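Night Receptionist (part-time, permanent)
Heka Guest House, Watville

Heka is a small guest house on the edge of Watville, five minutes' walk from the railway station. We are looking for a night receptionist to join us from March. The post is part-time, 2 nights a week to begin with, and one of them will always be a Thursday. The other can be agreed with the right person.

The shift starts at 11 in the evening and ends at 7 in the morning. You will be the only member of staff in the building for most of that time. A manager is on call and lives close by.

What the work involves

Checking in late arrivals and taking payment. Answering the phone, both outside calls and calls from the rooms. Closing the day's accounts and printing the arrivals list for the morning team. Walking the corridors and checking the fire doors twice during the shift. Laying out cups, cereal and juice for breakfast, which the kitchen takes over at half past six.

Weekends are busy with wedding parties from Lustis Hall, and people come back late and need letting in. Weeknights are mostly business guests and are quiet after one o'clock. You may read or study at the desk when the work is done.

What we ask for

You must be 18 or over and allowed to work in this country. Good spoken English is needed, and a second language is useful. Hotel experience would help but we will train you on our booking system. You should be calm with people who are tired or have had a drink. Basic first aid is welcome and we will pay for the course if you don't have it.

What we offer

15 pounds an hour, paid monthly. Paid holiday in line with your hours. A hot meal before the shift and free parking in the yard. Your first four shifts are worked alongside Marwa El Idrissi and are paid at the full rate. Staff get 39 per cent off room rates for family and friends, outside the summer season.

How to apply

Send a CV and a short letter to the front desk, or bring them in between nine and five. Please say which nights you can work and when you could start. Interviews take place at the guest house and last half an hour. We reply to everyone who writes.
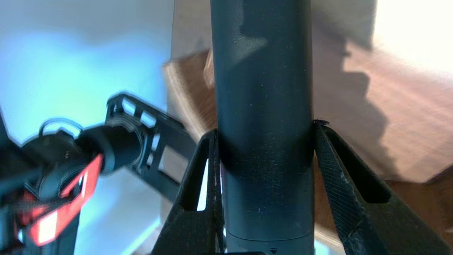
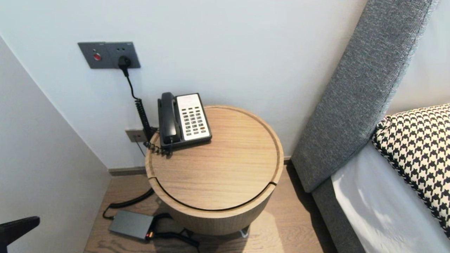
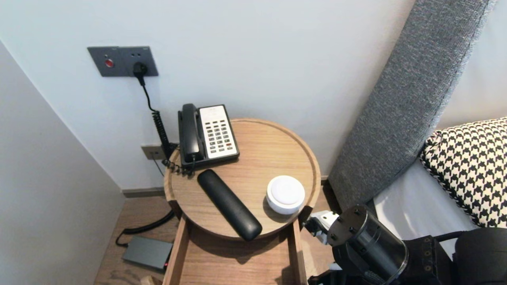
Ngô: Are the two nights always one after the other, or can they be split? I have lectures on Friday mornings and could manage the Thursday, but I would want a gap before the next one. I'd also like to know whether there is a bus back towards Lustis after seven.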